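We use cookies to remember your settings and to count visits to this page. Accept all / Manage choices

Call for participants: isolation study, Tranemura analogue habitat

Nudik is recruiting crew for the second isolation run at Tranemura, a sealed ground habitat used to test routines for long stays on the lunar surface. The run is part of the Cusi programme, which looks at how small crews handle delayed contact with the ground. Selection takes place in February.

The crew will live and work inside the habitat for 54 days. There is no outside window. Air is drawn from outside through filters and pressure is kept at local ambient, so no pressure suit training is needed. Water is recycled for washing only; drinking water is stored.

Voice contact with mission control is subject to a delay which the study team will change during the run. Participants won't be told the delay in advance. Private messages to family go by text once a day and are not read by the study team. In a medical emergency the delay is removed and the door can be opened from either side.

Places available

2 crew members, to join those already selected. One place is for a systems operator, who looks after power, water and the daily log. The other is for a science operator, who runs the plant growth trays and takes blood and saliva samples from the crew.

Requirements

Applicants must hold a degree or trade qualification in engineering, life sciences, medicine or a related subject, or have equal working experience. They must be fit to climb a ladder and lift a full water container. Good spoken and written English is needed. Experience of shift work, sea service, polar work or caving is useful and should be set out in the application.

We can't accept applicants who smoke, who need refrigerated medicine, or who have a food allergy that rules out the standard freeze-dried menu. Vegetarian meals are available. Anyone who took part in the first run is not eligible for this one.

Selection

Written applications are scored by Tharun Joseph and Leokadia Głowacki. Those who pass are asked to a medical, a structured interview and an overnight group exercise. Results are sent by email. Reserve crew are trained with the main crew and paid for the training period.

Payment and conditions

Crew receive a daily allowance, with travel to and from the site paid separately. Participants may leave at any point without giving a reason, and are paid for the days completed. Data are stored under a code number by Nument, which holds the key apart from the results.

How to apply

Send a CV of no more than 2 pages, a letter stating which place you want, and the names of two referees. Quote reference 231. Applications close at noon on Wednesday. Questions on the medical rules go to Octavio Mamani at the crew office.

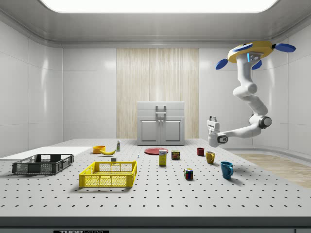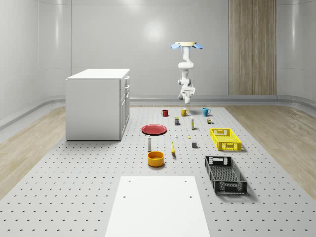
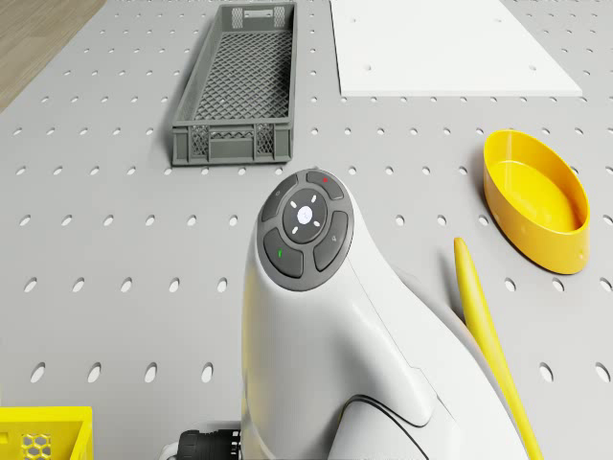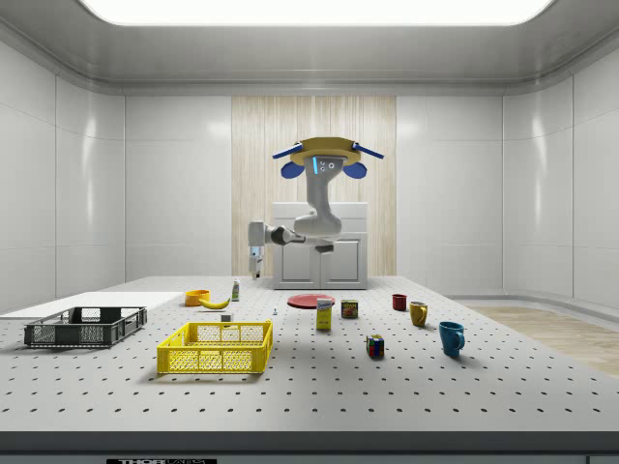
Bart Aerts writes that the notice should say more about sleep. On the first run he found the fixed lights-out harder to live with than the contact delay, and by the third week he was doing the log at hours when he should have been in his bunk. He would like to know if crew can set their own shifts this time, and whether the bunks still share a wall with the pump room.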